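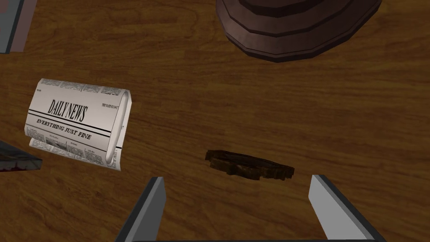

Geruchskartusche im Zuluftkanal, Durchgang 4
20. August 2020, Eintrag Safavi

Prüfkanal wie im Juli, Querschnitt unverändert, Umluftklappe geschlossen. Neu ist nur die Lage der Kartusche: jetzt stromab des Filters, vorher davor. Kartusche ist die Endik mit Membran, Charge aus der Lieferung an Liem. Gebläse Floltier, Stufe 2, Regler von Hand fixiert.

Frage für diesen Durchgang: Verliert die Kartusche in der neuen Position mehr Masse pro Stunde, und kommt davon am Auslass etwas an? In Durchgang 3 lag der Masseverlust im Rahmen der Angaben, der Auslass war aber praktisch unauffällig. Vermutung Dunstan: Der Aktivkohleanteil im Filter nimmt den Dampf wieder heraus. Halte ich für plausibel, war aber nicht belegt.

Vorbereitung
Kanal 12 Stunden mit Frischluft gespült. Filter neu eingesetzt, Dichtung an der Revisionsklappe gewechselt (alte war am unteren Eck gequetscht). Kartusche gewogen, Endkappen halb geöffnet, am Haken in Kanalmitte eingehängt. Rauchgeruch wie üblich über das beladene Vlies eingebracht, Vlies aus derselben Rolle wie zuletzt. Rest der Rolle reicht noch für einen Durchgang, dann muss neu beladen werden.
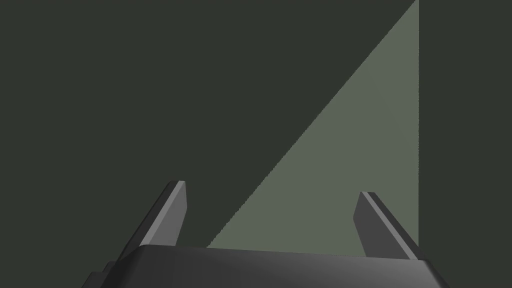
Messung
Laufzeit 134 Minuten bis zum ersten Abschalten. Geplant war länger, der Qiu-Fühler am Auslass hat aber ausgesetzt. Stecker gereinigt, danach wieder stabil. Werte vor dem Aussetzer bleiben drin, die Minuten unmittelbar davor sind in der Tabelle markiert. Zweiter Abschnitt ohne Störung bis zum Abend.

Masseverlust der Kartusche deutlich über Durchgang 3, bei gleicher Kappenstellung. Differenz ist mit der Waage sicher aufzulösen. Anströmung ist hinter dem Filter gleichmäßiger, vor dem Filter hing die Kartusche vermutlich teilweise im Totwasser der Klappe. Damit sind zwei Effekte vermischt: Position zum Filter und örtliche Geschwindigkeit. Für eine saubere Trennung müsste ein Durchgang ohne Filtereinsatz laufen, mit gleichem Volumenstrom über die Drossel.

Am Auslass Signal nach kurzer Zeit vorhanden, dann langsamer Anstieg, kein Plateau erreicht. Geruchsprobe durch Mai und Chin, getrennt voneinander: beide notieren Duftnote der Kartusche, Rauch schwächer als im Leerversuch. Chin bewertet die Duftnote als zu stark für Büroräume. Kappen also beim nächsten Mal nur zu einem Viertel öffnen.
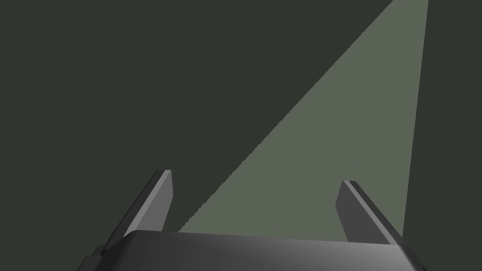 Der Druckabfall über den Filter blieb während beider Abschnitte konstant, ein Zusetzen durch Kondensat ist damit nicht zu erkennen. An der Kanalwand hinter der Kartusche leichter, öliger Film auf einer Handbreit Länge. Mit trockenem Tuch entfernt, Tuch im Beutel aufbewahrt. Film trat nur unten auf. Könnte vom Einhängen stammen, ich hatte die Kartusche beim Öffnen der Kappen schräg gehalten.

Offen
- Durchgang ohne Filtereinsatz, Kappen wie in 4, sonst kein Vergleich möglich
- Qiu-Fühler gegen das Ersatzgerät prüfen, Kabel ebenfalls
- Liem fragt bei Likness nach, ob der Filter auch ohne Kohleanteil lieferbar ist
- Vlies neu beladen, Beladezeit diesmal mitschreiben
- Wandfilm: nach dem nächsten Durchgang zuerst fotografieren, dann wischen

Kartusche liegt verschlossen im Abzug, linkes Fach, Gewicht steht auf dem Etikett.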